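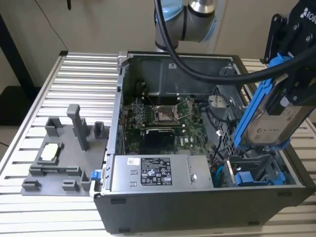
Web Tools Team, Hirel Building

Ikura: a link checker for big, old, untidy websites

Ikura reads through a website, follows every link it finds and gives you a list of the dead ones. I started it when we moved the Besnard site to a new content system and half the internal links went off to pages that had been renamed years ago (some of them twice!). The checkers I tried either gave up in the middle or sent me a report so long I couldn't face opening it. So the report is the part I've spent most time on, and I'm quite proud of it.

What it does

It groups broken links by the address they point to, so if the same dead page is linked from the footer of the whole site you get one line with a number next to it, and you fix the footer and go and have a cup of tea. It knows the difference between a page that's gone and a page that's just slow. It spots redirect chains, which are a bit of a hobby horse of mine, and prints the whole chain with the final address at the end so you can paste that straight into your template.

It also checks anchors, meaning the bit after the hash sign. This is switched off to begin with. Turn it on with --anchors and expect a much longer run.

Getting started

Download the latest release, unpack it wherever you like and run:

ikura check yoursite.address

The report lands in a folder called ikura-report, as a plain HTML page and as a CSV for anybody who'd like to sort things in a spreadsheet. Open the HTML one first. If you run it again the old report gets moved to ikura-report/old, and I don't delete anything from there, so have a clear-out now and then.

Settings

All of these go in ikura.conf, one per line. Lines starting with a semicolon are ignored.

max-depth = 16
How many clicks away from the front page it will go. Calendars are the big trap here, as they'll happily offer you "next month" until the end of time, and 16 is plenty for every site I've tried.

workers = 4
How many pages it fetches at once. Please be kind with this one if the server isn't yours.

timeout = 21
In seconds. Yes, it's an odd number to pick! The old Soltis catalogue pages took twenty seconds to load on a bad day and I got fed up with seeing them in my report.

chain-limit = 50
Total redirects it'll remember for one report before it stops printing them in full and only lists the start and end addresses.

retry = yes
Tries each failed link a second time at the end of the run.

skip =
Empty to start with. Put in any piece of an address you want left alone, for example /basket or /logout. Do add /logout if you're checking pages behind a login, or the run will be over very quickly.

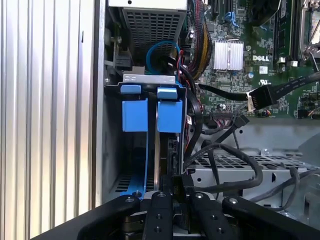 Quang Khúc would like retry to be off by default. A link that fails once is already worth knowing about, is the argument, and the second go hides servers that only work now and then. I can see it, and I went back and forth for ages, but most people I've heard from want a short list they can get through before lunch. As a compromise, links that came good on the second try now get their own section at the bottom of the report, folded up, and you can open it if you're curious. Set retry = no if you're on Quang's side.

Things that don't work yet

Links built by JavaScript after the page loads are missed completely. I know this is a big gap on newer sites and I'd love some help with it.

Addresses with accented letters in the domain name are checked properly but look like gibberish in the CSV. The HTML report is fine.

Some sites block anything that isn't a browser and send back a 403 for pages that are perfectly healthy. Ikura marks these as "refused" and keeps them out of the broken list, so check them by hand if they matter to you.

What changed last

Tuesday, April 30, 2019: the redirect report now notices loops and stops, where it used to go round and round until you pulled the plug. Marisol Puma wrote this fix and the tests that go with it, thank you! The CSV also has a new column for the link text, so if you've got a script that reads columns by position you'll want to look at it before you update.

Next job is a proper way of comparing two reports, hopefully by September.

Licence

MIT. Use it for whatever you like, and if you find a redirect chain longer than nine please send it to me.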